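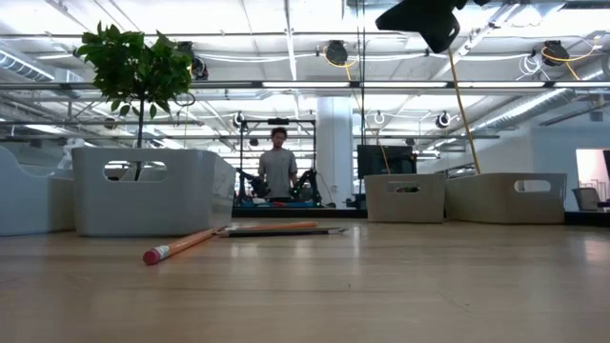
Magazine > Features > Infrastructure

The Queue at the End of the Hall

Ultan Dolan keeps a list of messages that died. It lives in a text file on his desktop, it goes back seven years, and he will read from it if you give him coffee. One was an order confirmation for a garden bench that got retried for an entire weekend. Another was a password reset that reached its owner in October, having been asked for in June.

Dolan runs the messaging layer at Clididberg, a company that sells scheduling software to dentists, vets and one very demanding chain of dog groomers. Messaging layer is a grand name for a set of queues. One program has something to say, another program is busy, and the queue holds the thing in between. On a good day the whole arrangement is as exciting as a coat rack.

The bad days are why I went to see him.

For most of its life Clididberg didn't have a queue at all. It had a database table called jobs, and every few seconds a small army of worker processes would ask the table whether there was anything to do. Mostly there wasn't. "It was like having 50 kids in the back seat," Dolan says, "and every one of them wants to know if we're there yet." The database spent its mornings answering the question and its afternoons falling over.

Everyone in this trade has built the jobs table. I built one myself, years ago, and was proud of it for longer than I should have been. It's a perfectly decent idea until two workers pick up the same row at the same moment, at which point a cocker spaniel in the suburbs gets two appointment reminders, and its owner, a careful person, turns up twice.

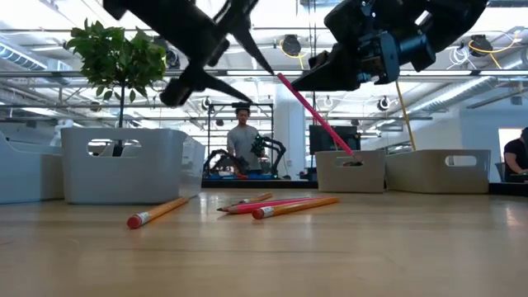

A long pencil between two grippers, its lower end at the rim of a bin.

The replacement was Cliseo, a broker Dolan's team wrote over one winter and has been apologizing for ever since. It does what brokers do. Producers hand it messages, consumers take them away, and a message stays put until the consumer says, in effect, got it. If the consumer crashes before saying so, the message goes back in line for somebody else.

That last part is called at-least-once delivery, and it deserves a slower read than it usually gets. At least once. Twice is allowed. So is four times, as the billing team found out on a morning that Dolan will only describe as "instructive." A consumer called Foley was charging cards, then pausing to write a long and loving log entry, then acknowledging the message. The log disk filled up. Foley charged the card, choked on its diary, and died without a word to the broker, which politely handed the same charge to the next Foley along.

The cure was dull. Every charge now carries a key, and Foley checks whether it has seen that key before it touches anybody's money. The word for this is idempotent, and Dolan has banned it from meetings on the grounds that people nod at it.

Could they have bought something instead? Of course they could. Dolan has a folder of evaluations, and he's cheerful about how it was assembled. The big streaming platforms were too big. The hosted services were fine but priced by the message, and the dog groomers send a startling number of messages. So they wrote their own, which is what engineers nearly always conclude after a fair and open search.

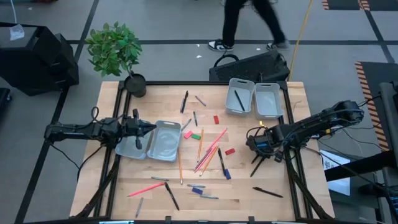
Pencils, erasers and bins between the two arms.

Stetarstead is where messages go when nothing more can be done for them. Other shops would call it the dead letter queue. Dolan named it after a village he says he once got lost in, and new hires pronounce it however they like. After seven failed attempts a message is moved there, along with the error that finished it off, and it sits until a human takes a look.

The human is usually Dolan. He goes through it first thing, before the stand-up, while the office is still quiet. Most of what he finds is malformed dates. There's a vet practice that types "after lunch" into a time field, and some old version of the mobile app lets it through. He could fix that. He has a ticket open for it — he showed me the ticket — and it has been open for so long that it has outlived two ticketing systems.

I asked what he would tell someone starting out with queues. He thought for a while, then told me to put an alarm on the age of the oldest message and leave the length alone. A long queue may just be a busy one. If the oldest thing in it has been waiting since breakfast, somebody has stopped eating.

Then his phone buzzed, and he turned it over to look. Stetarstead had a new arrival. The time field said "whenever."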